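Filed under: Home Working / My Space

I'd been told to take my shoes off, so our whole chat about desks happened with me in odd socks. She works from home doing the accounts for Patari, a small tea importer, and her study has just been stripped right back.

"I used to have everything out," she says, laughing. "Lamps, trays, two printers – why two? I couldn't find my own elbows!"

The desk came second-hand from an office clearance at Urkelia and cost her 274 pounds, plus 50 for the van (she's still cross about the van). She fell for the wavy front straight away. "You sort of tuck yourself into the dip. A straight desk feels like sitting at a counter now."

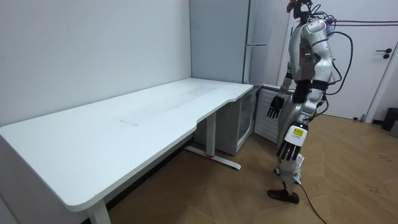 The white desk, cleared, with its curved front edge and the little glass-fronted cabinet at the far end.

I ask about the marks on the top, because I'm nosy and my own desk is covered in mug rings. She says she's tried three sprays and a paste and has given up. "It's a desk. People have worked at it. I quite like that."

The floor is another matter. She adores the parquet, and spent most of last August on her knees with a tin of wax, doing one patch an evening while the radio was on. There are a few scuffs she missed and she can point to them from the doorway.

So what's allowed back on the desk? A laptop, she says, and one notebook. The receipts – almost 3,011 of them at the last tax return – have gone into boxes in the hall, and she'd like them to stay there.

"Ask me again at Christmas," she says, and goes off to put the kettle on.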